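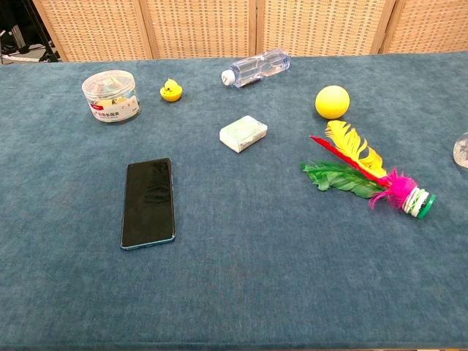
Music in Context 172
Week 5 notes: The concept album and the song cycle
Lecturer: Ognjen Leka

Reading for this week is chapter 4 of the course pack. The listening list is at the bottom of these notes. Bring the lyric sheets to the tutorial, printed or on a screen.

1. What we mean by the term

A concept album is a set of recorded tracks meant to be heard as one work. The link between the tracks can be a story, a character, a place, a theme in the lyrics, or musical material that keeps coming back. Critics use the term loosely and so do record labels. For this course, use it when you can point to at least two kinds of link and show where they occur. A shared mood is not enough for an essay, though it may be where your argument starts.

The song cycle is the older form. It is a group of songs written to be performed in a set order, usually by one singer and a piano, often with texts by a single poet. Nineteenth-century German cycles are the usual starting point and we covered those in week 3. Some cycles tell a clear story. Others give you a string of moments and leave the listener to fill in what came between them. Concept albums do both as well.

2. Ways of holding a long work together

Narrative. Events happen in order and the track order follows them. Check whether the story is in the lyrics themselves or only in the booklet. Students often write about a plot that can't be heard anywhere on the recording.

Character. One voice speaks throughout, or several voices are shared among guest singers. A change of vocal style can mark a change of speaker. In heavier styles, harsh and clean vocals are sometimes used this way, but don't assume it. Plenty of bands switch between them for contrast only.

Recurring motif. A short melody, rhythm or chord pattern comes back. Note the track and the time. Say what has changed: key, tempo, instrument, dynamics.

Key scheme. Harder to hear and harder to argue. Detuned guitars can keep a whole album in one or two keys for practical reasons, so be careful about treating this as design.

Sound. Tracks run into each other without a gap, or the same field recording turns up at the start and the end. Reverb and room sound can suggest a place.

3. Case study: Varko, Vadon

Vadon is the second album by the four-piece Varko. It has nine tracks. The lyrics follow a surveyor sent to map a valley that the people living there do not want mapped. She arrives in track 1, loses her instruments in track 4 and decides in track 8 to hand in a false map. Track 9 is instrumental.

Things to listen for:

The opening guitar figure is five notes, falling. It returns in track 4 on cello at half the speed, and in track 8 with the last note missing. In track 9 the full figure is heard again for the first time since the opening.

Track 2 has 27 bars of drums alone before the voice enters. Compare this with the short introductions everywhere else on the record.

Tracks 5 and 6 are joined. The streaming version puts a small gap between them, so use the library CD if you can.

The word "line" is sung in every track with lyrics. Its meaning shifts from a line on the map to a family line and then to a line in a song. One or two of these are easy to miss without the lyric sheet.

A question for the tutorial: does track 9 tell us what happens to the map? I have heard good arguments both ways. Base your answer on what is in the music.

4. Case study: Dimitriou, Starnmont Songs

Six songs for mezzo-soprano and piano, to be sung without a break. There is no plot. Each text is set in a different room of the same house, and the piano part carries most of the connections. The left-hand pattern in song 1 becomes the right-hand pattern in song 6. Song 3 is unaccompanied for its first verse and the pitch has to be held until the piano comes in, so listen to how the two library recordings handle that entry. In one of them the singer has drifted slightly flat.

The score is in the reserve collection, three-hour loan. Please don't write in it. Somebody has already put fingering in song 2, in pen.

5. Writing task

Choose one of the two works. In 200 words, describe one link between two songs or tracks and explain what it does. Give timings or bar numbers. Leave out biography and chart history. The task is worth five percent and is marked on accuracy first. Hand it in through the course page by the end of week 6.

The long essay comes in March and can build on this piece. The essay topics sheet has been up since February 5, 2019, so look at it before you choose.

6. Listening

Varko, Vadon (complete)
Dimitriou, Starnmont Songs (both recordings, song 3 at least twice)
Schubert, Winterreise, songs 1, 5 and 24
Schumann, Dichterliebe, songs 1 and 16, including the piano postlude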